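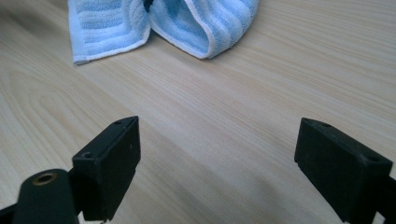 Step 3: Picking up a cloth with the Lekby hand gripper

Now for the fun part! Set a microfibre towel down on a clear table and leave it a bit bunched, with a fold or two standing up, as a flat cloth is a real devil to grab on your first go. Open the fingers all the way before you move in (I still forget, and I've had my Lekby since April), then bring them in low on either side of the puffiest fold.

Squeeze slowly. Once you feel the pads meet through the cloth, hold for 2 seconds, then lift straight up and set it down again wherever you fancy. My friend Laimutė Grigaitė likes to come in from the side, and her grip is lovely, so do try both and see which suits your wrist.

If the towel keeps slipping, give the pads a wipe with a damp rag and let them dry, then have another try before you go fiddling with the screws.

Step 4: Saving your recording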